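Drestivlow Sundinico Humidifier Review: A Lot of Design, Not Much Fog

Posted November 8, 2020
Filed under: Home, Air, Things With Filters

I should say up front that I don't trust humidifiers. I have owned several, and every one was wonderful for a month and then became a chore with a plug. Either they grow something pink in the bottom, or they leave white dust on the bookshelf, or they run dry at three in the morning and click. So when the Sundinico was described to me by the sales page as "the last humidifier you'll bring home," I ordered it in the spirit of a person ordering the hottest thing on the menu to prove a point.

I bought it in September from Prungate with my own money. The heat in my building comes on early and stays on whether you want it or not, and by October the air in the bedroom is dry enough that the closet door shrinks and starts to swing open by itself. I've used the Sundinico for 50 nights. That seems like enough.

What it claims

The box says the Sundinico is an evaporative humidifier, meaning a fan pulls room air through a damp filter and pushes it back out. I like that kind better than the ultrasonic kind, which throws a fine mist and everything dissolved in your tap water along with it. So far so good. The box also says it will handle a room of 417 square feet, which is an oddly exact number. I looked for a footnote explaining what ceiling height, what starting humidity, what length of time. There was no footnote.

Prungate had 858 owner ratings up when I ordered, nearly all of them glowing. I read a lot of them. A good share were written by people who had just opened the box and wanted to say that shipping was fast and it looked nice on the dresser. I have nothing against fast shipping. But a humidifier review written on day one is a review of a cardboard box, and I wish stores would hold those back until the thing had been through a couple of filters.

Setup

You rinse the tank, soak the filter, drop it in its cradle, fill, and press the button. The manual is mostly safety warnings in several languages, with one page of real instructions in the middle. The soaking step is easy to miss. If you skip it, the fan blows dry air through a dry filter for an hour or more before the wick catches up, and I suspect that explains a few of the angry ratings near the bottom of the list.

There was a smell the first two nights, something like a new shower curtain. It went away. I mention it only because the manual promises "no odor at any time," and I'd sooner be told to expect one.

Does it make the room less dry?

Yes, a little. I keep a cheap humidity meter on the windowsill and moved it to the far side of the bed for this, away from the outlet vent, so the machine couldn't flatter itself. With the door shut and the fan on medium, the reading was better in the morning than it had been at bedtime on most nights. With the door open, I could not tell the difference between having the Sundinico on and having a wet towel over a chair. My bedroom is well under the size printed on the box. I can't imagine what this thing would do for a living room.

High is a different matter. On high it really does move the needle, and it also sounds like a bathroom fan. You will not sleep next to it unless you already sleep next to something louder. My routine ended up being high for an hour before bed, then down to low, which works fine but isn't how anyone is going to use it in the second week of owning it.

There's an automatic mode that is supposed to handle all of this for you. I gave it a fair try. The sensor is inside the machine, right where the air is dampest, so it decides very quickly that everything is fine and shuts down. Then it wakes up, runs for a bit, congratulates itself and quits again. I turned it off and haven't gone back.

The look of the thing

This is clearly where the money went. Somebody at Drestivlow spent a long time on curves. I'm not immune to it. White and glossy is the style for anything that plugs in right now, from toothbrushes to routers, and I expect we'll all be tired of it in five years the way we got tired of avocado green. Gloss shows fingerprints and lint, and a product that has to be picked up and carried to a sink all week is a strange place to put it. I'd take a dull finish and a bigger handle any day.

My other complaint is one I have with most small appliances lately. When the outside is all one smooth sweep, there is no flat spot anywhere. You can't set the cap down on top while you fill it. You can't lean the tank against the faucet. The designers have never had one hand wet.

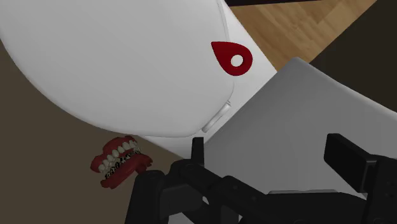 Cleaning, or where the trouble starts

Every humidifier is sold on air and lived with on scrubbing. The Sundinico asks for a rinse every few days and a vinegar soak once a week, and I did both, grumbling.

The tank is easy. My hand fits inside, which I can't say for the last one, and there are no weird corners. The base is another story. Under the filter cradle there's a narrow channel that holds a spoonful of water no matter how you tip it, and that's where the slime wants to be. I've been getting at it with an old toothbrush and a twist of paper towel. A removable tray would have fixed this. The cradle comes out, so somebody had the right idea and then stopped.

Do not put any part of it in the dishwasher. The manual says so in small type, and the sales page says "effortless cleanup" in large type.

The filter bill

Here is the number I'd want if I were shopping. A replacement filter is sold only in a 2 pack, only by Drestivlow, and Drestivlow wants you to change it monthly through the heating season. Mine was stiff and brown along the bottom by the time the light came on. Our water is hard, so I won't pretend that's typical, but hard water is hardly rare.

The reminder light is a timer. It doesn't know what state the filter is in. I pulled the first one early, soaked it in vinegar, flipped it over and put it back, and it did just as well for another stretch as far as my windowsill meter could tell. The light carried on blinking until I held the button down to reset it. If you buy this machine, learn that button.

I'd also worry about supply. I have an older humidifier in the hall closet that works perfectly and can't be used, as the company changed the shape of its filters and dropped the old ones. There's no promise anywhere in the Drestivlow paperwork about how long the Sundinico filters will be made. I wrote to ask. I got a form reply thanking me for my interest in healthy air.

Against the cheap one

For comparison I borrowed back my old Aranda, a plain box-shaped evaporative unit I had given away when we repainted. It's ugly. The dial has no markings left on it. The tank handle digs into your fingers. I ran it in the same spot, same door shut, same meter, for a week.

It did as well as the Sundinico on low and better on medium. It was a bit louder at every speed, a lower sort of rumble, though I found it easier to sleep through than the Sundinico's thin whine. The Aranda also takes a filter you can get at any hardware store, from a handful of makers, and it costs less than half as much.

What the Sundinico does better is shut itself off cleanly. When the tank is empty the fan stops, the light dims, and that's it — no beep, no gurgle. I valued that more than I thought I would. It also doesn't leak when you carry it, provided you've seated the cap, and the cap gives a good solid click so you know.

The health talk

The sales page has a whole section on better skin, fewer colds, deeper sleep and "calmer mornings." I can't test most of that, and I'd bet they haven't either. My throat was less scratchy on the nights I ran it. My lips still cracked. The closet door stopped swinging open, and that's the most solid piece of evidence I've got.

What I will say is that a dirty humidifier is worse than none, and a machine that makes cleaning fiddly is one that will end up dirty. I'd weigh that above any setting or sensor.

Who might like it

If you have a small bedroom, soft water, a door you keep shut and a real dislike of ugly appliances, you could be happy with this. You'd be paying extra for the looks and the quiet shutoff, and those are real things to pay for.

If you have a big room, skip it. If you rent and move often, skip it too, the base is awkward to pack and the filters are one more thing to track down in a new town. And if you already own some battered old wick humidifier that still takes a common filter, clean it out and keep it going through the winter. The vinegar is cheap.

Good: quiet on low, tank wide enough for a hand, good cap, shuts off without a fuss.

Bad: weak in anything but a small closed room, automatic mode is useless, slime channel in the base, filters from one seller only, shows every fingerprint.

Score: two and a half out of five. It was a three until I bought the second set of filters.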